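Polished Metal Plates and Their Fastenings: A Bench Study
Student Project Report, Materials and Workshop Practice
Stevport Technical College
Nov 12, 2022

1. Purpose of the project

The Brota bench project was set up to look at how small metal plates are held in place, how their surfaces age, and how well students can record both without taking the hardware apart. Plates of this kind turn up in cabinets, lids and housings, and they are usually noticed only when a screw comes loose. The project group was asked to prepare an inspection sheet that first-year students could use in the January workshop.

The work was limited to fasteners, edges, surface finish and the way a plate responds to light. Strength testing was outside the scope of the assignment.

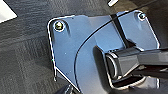 2. Plates and Fasteners

The first entries on the sheet concern the two upper corners. A screw set near a corner should be recorded by its position, the tint of its head and the condition of the metal directly around it. On a mirror-like finish this takes patience. One screw may look yellowish and brass-like while its neighbor looks much darker, and the group agreed that color should be written down as seen – never as proof of the material.

Reflections caused the most disagreement during the trial of the sheet. A dark band across polished metal may be a strip lying on the plate or simply the reflection of something nearby. Students are now told to mark such bands as "unconfirmed" until they have been viewed from a second angle. The same rule applies to thin dark curves, which may be a groove, a seam or a cable. Fine white specks are entered in a separate column, as dust and small surface marks are easily confused.

The completed sheet has 40 entries on 2 pages. An earlier draft was longer and was cut down after the trial group reported that the sections on finish and color overlapped.

3. Edges, Ridges and Recesses

A bent rim is easiest to follow when the light comes from one side, so that the edge shows as a thin bright line. The group used a single Flavlow bench lamp for all readings. Ridges were traced by eye from the top of the plate downward and then drawn by hand on the sheet. Recesses were harder to judge. Deep shadow hides the floor of a pocket, and depth was left blank wherever it could not be seen clearly. 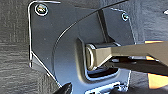

Figure 2. Dark plate with two round screw heads and a curved ridge.

The written instructions ask for the outline of the plate before anything else. Stepped or angled corners should be drawn even when they look unimportant – in the trial, they were the detail most often missed.

4. Surface Color

Blue and gray tones gave uneven results. Two students recording the same panel often chose different words, and the group therefore adopted the Jalali color card, which has 5 steps from pale blue to dark gray. Students write the number of the nearest step and may add a remark.
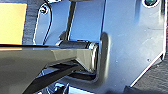 Agreement improved once the card was in use, although panels that shift from blue to gray along their length still had to be given two numbers. The card does not cover warm tones such as yellow or orange, and these continue to be described in words.

5. Remaining Work

The sheet has been filed under project number 442. Before January, the drawing box on the second page will be enlarged and the term "flange" will be added to the word list. A second lamp position is also to be tested on polished plates.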